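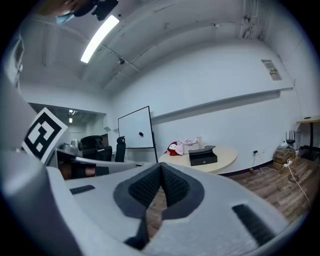
Figure 11. Gray gripper, white walls.

4.3 Pointing the Skutow agent at a license server

The agent reads the vendor's log, counts who has checked out what, and passes the numbers to Burside every 20 seconds. It needs an account that can read the log folder. It does not need administrator rights, however much it hints during installation.

1. Stop the Skutow service. Closing the window doesn't stop it.

2. Open agent.conf in a plain text editor. Word processors like to curl the quotation marks, and the agent has no patience for typography.

3. Set server_host to the name of the license server. Use the full name, including the domain.

4. Set log_path to the folder, leaving off the file name. The agent finds the newest log by itself.

5. Leave batch_size at 50 unless your site has more than 1,000 named users, in which case Jaxon Wong's tuning notes in Appendix C apply.

6. Save the file and start the service.

7. In Burside, open Sources and press Refresh. The new source shows a yellow dot, then a green one.

Note: A dot that stays yellow usually means the clock on the license server is wrong. Check it before you reinstall anything — you will want to reinstall something.

Caution: Don't point two agents at the same log. Burside will add the results together and report that you own twice the licenses you paid for, a cheerful figure right up to the audit.

If the source is a Menau server, skip step 4 and go to 4.4.

Section last revised 23 Aug 2020, B. Zacharias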